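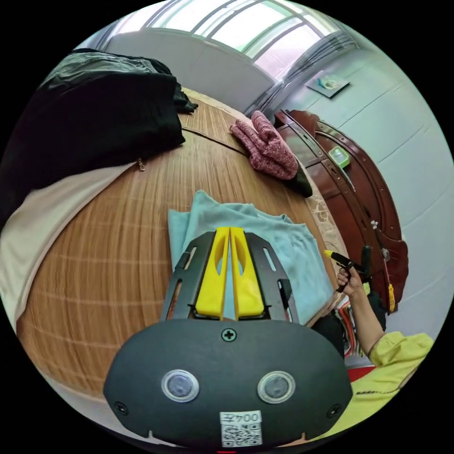

Petrică Roman wrote in to ask if the Marness short shifter is worth the money on a tired four-cylinder coupe, or if he should just learn to shift properly. Both, Petrică. But the kit is cheaper than lessons.

Mine went into a 1,969 cc hatchback that had been changing gear by rumor for years. Third was somewhere up and to the right, fifth was a matter of faith. I paid 450 for the kit, drove it through July, and have opinions.

What you get is a lever, a pivot ball, two bushings, a bag of hardware and a sheet of instructions translated by someone who was angry at the time. Step four reads "remove the old." The old what is left to the reader. 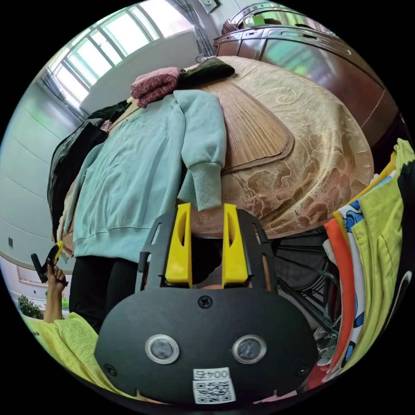
Fitting it

The box promises two hours. I started at 7 on a Friday evening and finished on Saturday, with a break for sleep and a longer one for sulking. The rear bushing wants a press. I used a vise and bad language. Radymyr Pasichnyk, who fitted the Berutar version to his wagon, says his dropped straight in, and has said so several times.

Grease the pivot ball before it goes in. I greased it after, which meant doing the whole job again.
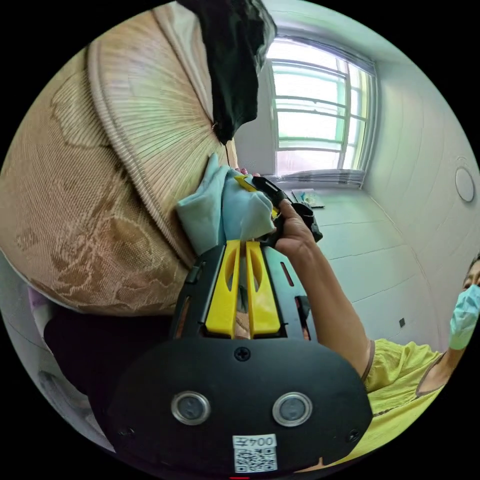 Photos: Prikeo

The throw is roughly 24 percent shorter, and it feels like more. Second to third is a flick of the wrist. Reverse now takes a firm shove, and there is a new buzz through the lever at highway speed that my passenger took for a phone.

The knob supplied is a polished metal ball that gets hot enough in the sun to brand cattle. I put the old one back.

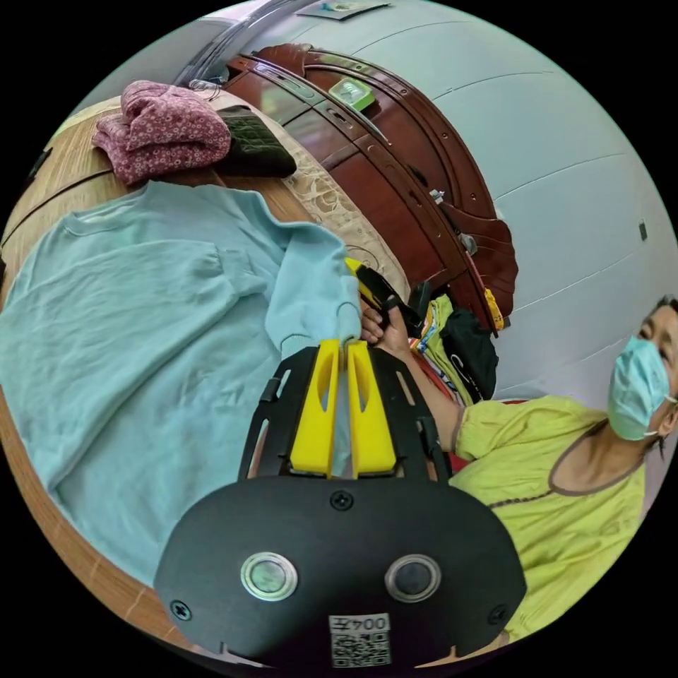 Verdict

Buy it if your linkage is worn and your transmission isn't. If the synchros are already grumbling, a shorter lever only lets you annoy them faster. The Mabula kit costs less but skips the rear bushing, and on my car that was the part doing most of the wobbling.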